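I got to Bondari on a Saturday with a notebook, a bad cold and one question: who reads the town's procurement register? It's a public record, 1,639 contracts long, and you can see it at the Imrie Street office between ten and noon (bring your own pen, they're strict).

I'd expected dust. But there was a line! A retired bus driver let me look over her shoulder while she traced a paving job that had been split into 194 small orders, every one of them under the 2,000 limit that would have sent it to open bidding. She'd found it by reading the invoices at her kitchen table — no training, just patience and a highlighter.

The council in neighboring Zavthorpe has since dropped its own limit to 1,000, and people there tell me the bidding notices go up on the library door now. I went over to check. They do, and they're even dated, and I stood there reading about drain covers for far too long.
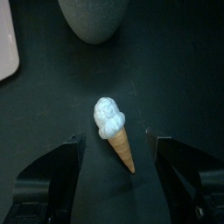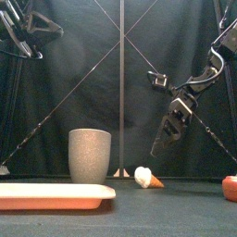
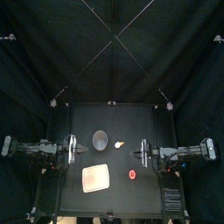

Bresska, March

The register over here is still kept in a locked room. I've asked for the key twice and I'm going back with the form they wanted.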